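4.2 Do readers hear the rhyme?

Claims that love poems please mainly through rhyme are common, and we doubt them. The Clitano set holds 400 short poems, of which 399 could be scored; one was a blank page. Readers were asked to mark the line they liked best. 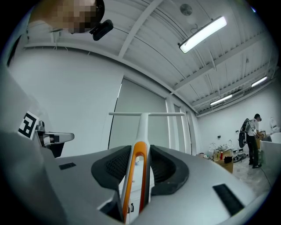 Rhymed lines were picked a little more often, but the gap shrank once line length was taken into account. Earlier work on the Fliltano set reported a much larger effect. Its poems ran up to 700 words, and the readers had been told beforehand that the study was about rhyme. We would not lean on it.

Figure 6. Overhead strip lighting and ribbed ceiling, with the grey tool below.

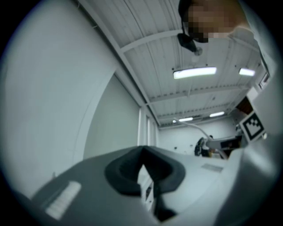 4.3 Praise and plain speech

The Vadden scale treats every pet name as a sign of warmth. This seems careless. Of the 1020 lines marked as tender, many held no pet name at all, and several that did were plainly mocking when read in full.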